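# Ten pages before breakfast

I've started reading old cookbooks straight through, front to back, like novels, and I can't believe I waited this long!

It began with a fat one I picked up at a library sale in Stokville. It runs to 1,042 pages (I checked twice) and it weighs as much as a small dog. My plan was to look up one bread recipe and put it on the shelf. Then I read the chapter on soup, and the one on pickles, and by Friday I was carrying it to bed.

What I love most is the bossiness. The author has strong feelings about parsley. She spends a page and a half on how to boil an egg, then gives a wedding cake four lines and wishes you luck. There's a menu for "a light lunch" with 7 courses in it, two of them ham.

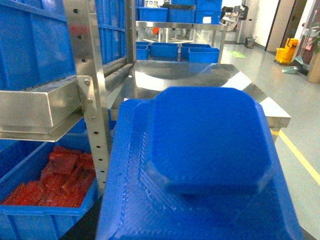 The other joy is the handwriting in the margins. Whoever owned my copy before me wrote "too sweet" next to nearly every dessert, and "Yes!!" next to one plain onion tart. So of course I made the onion tart. It was wonderful – soft and brown and a little sticky at the corners – and I wrote my own "Yes!!" right underneath.

I do 10 pages a morning with my coffee, more if it's raining. Some days it's all jellied things and I skim a bit, but then a good paragraph about plums comes along and I'm happy again. I'm in the middle of Preserves now, and the next chapter is called "Cooking for Invalids and Bachelors." I peeked at the first page and there's already a warning about toast.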